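Ticket 223: Tabletop care, blond wood top, dull patches and a worry about one dark streak
Status: Resolved
Product: Postma worktable top
Opened by: Davina Drummond
Handled by: Hamish Rennie, Gasora customer care

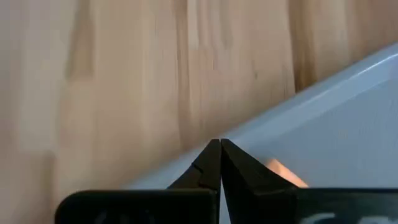 Original message from Davina

Hello! I bought one of your Postma tops back in November and I do love it, so please don't read this as a complaint (my husband says I write complaints like thank-you cards, and he may have a point). I have two things to ask.

The first is the dark streak in the wood. The table is pale all over, creamy and tan with a bit of pink in places, and then there is a brown line running along with the grain, soft at the sides as if somebody had drawn it with a wet brush. I have wiped it with dish soap and it stays put. Is it a stain? I did set a tea tin there over a weekend and I have been feeling guilty ever since.

The second is that the top feels rough in a patch near the window end, about as big as a dinner plate, and water doesn't bead there anymore. I have a bottle of Jendar oil left from the cutting boards. May I use it?

Reply from Hamish, Friday morning

Hi Davina, thank you for such a kind note, and please forgive the tea tin. From what you describe, the streak sounds like the wood's own color. The strips in these tops come from different boards and some carry a darker band. A tin usually leaves a ring or a hard-edged mark, and it tends to cross the grain wherever the tin happened to stand. Yours runs with the grain and fades out at the sides.

If you'd like to be sure, put a few drops of plain water on the streak and a few on the pale wood next to it, wait a minute, and wipe. If both spots look and feel the same afterward, leave it be. Please don't go at it with bleach or a scouring pad! We have had to replace tops for people who did.

For the rough patch, yes, the Jendar oil is fine as long as it's the food-safe one with nothing added. What I'd do:

1. Clear everything off that end and wipe it with a damp cloth. Let it dry overnight.
2. Sand the patch lightly by hand along the grain, and carry on a little past the edges so it blends in.
3. Wipe off the dust, then rub in a thin coat of oil with a cotton rag.
4. Wait 50 minutes and wipe away whatever hasn't soaked in. Spread the rag flat outdoors to dry, never balled up in the trash, as oily rags can heat up and catch fire.
5. Do a second coat the next day if it still looks thirsty.

Davina again, 4:20 p.m.

I did the water test while the kettle was on, and both spots came up the same, so the poor tin is cleared. One more question before I start sanding. I have a sheet left over from an old chair and the back says 80. Is that all right?

Hamish

A bit too coarse, I'm afraid, it would leave scratches you'd see every time the sun came in. Anything from 220 up will do nicely, and any hardware store has it.

Davina, last message

Sanded, oiled, and oiled again. The patch is smooth and the water beads just as it does on the rest. It is a touch darker than its neighbors, but I expect it will settle down. Thank you for being so patient with me!

Closing note (H.R.)

Natural grain, no fault found. Patch re-oiled by customer. Slight color difference should even out; if it bothers her, suggest oiling the whole top.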